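Flustmont Home Notes

Home Kitchen Workshop Records & Audio Archive

Search this site Enter keyword Go

Records, Sleeves and Shelves: Tips I Trust and Tips I Don't

Updated 2026-01-19

Most advice on looking after a record collection comes from people with something to sell. I have tried a good deal of it at home on records I could afford to ruin. These are the bits I still use, along with a few I wish I hadn't paid for.

1. Wet cleaning

Distilled water, a drop of plain dish soap and a soft cloth will handle most used records. Wipe with the grooves, keep the label dry, then rinse with more distilled water. I bought a bottle of Sovis fluid and could hear no difference between it and the homemade stuff on 2 copies of the same album. Skip the wood glue trick. Yes, it can lift dirt. It can also leave a strip of glue in the run-out that you will pick at all evening.

2. Inner sleeves

Swap plain paper for lined sleeves on anything you play often. For the rest, I doubt it matters much. "Archival" on the package is a word, and I'd like to see somebody explain what it means before I pay double for it.

3. Shelving

Records are heavy and cheap shelves sag. Stand them upright, snug enough that they don't lean, and put a divider in every foot or so. The Turby cube shelf claims to hold up to 4000 singles across its full width. I wouldn't load mine anywhere near that. Screw the shelf to a stud whatever the leaflet says.

4. Flattening a warp

The oven method is a good way to end up with a bowl. Two sheets of plate glass, a stack of books and a warm closet are slower and safer — and even then I've had as many failures as successes. If the needle tracks it, leave it alone.

5. A table to work on

Clear a whole table before you start a cleaning session. Half a table is how records get stepped on.

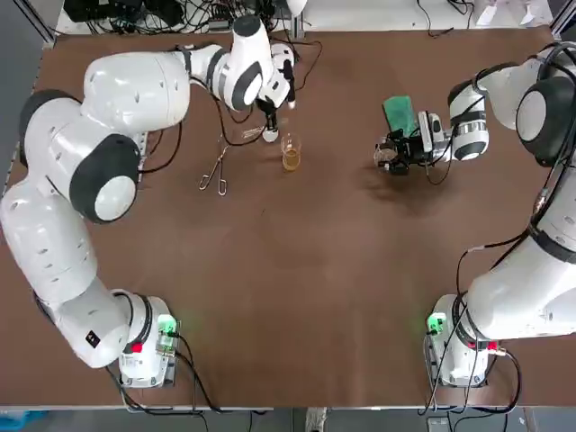
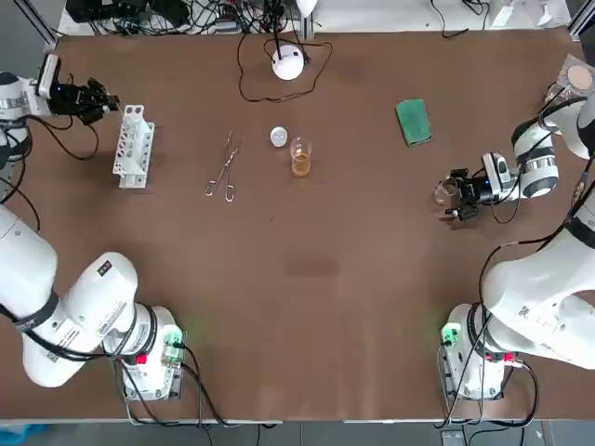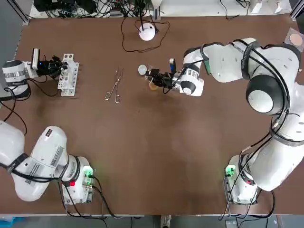
6. Static

Those little brushes move dust from one side of the record to the other. A damp room helps more than any gadget I've tried, though a damp room is also how you get mold on jackets. I use a brush anyway, lightly, and blow the dust off it afterward.

7. Price stickers

Low heat from a hair dryer, then peel from one corner. Lighter fluid works on glossy jackets and will stain matte ones. Test the back first. The Yakubu sticker remover smelled of oranges and took the ink off with the sticker.

Contact | Flustmont Home Notes, PO Box 3405 | © 2026 All rights reserved | Back to top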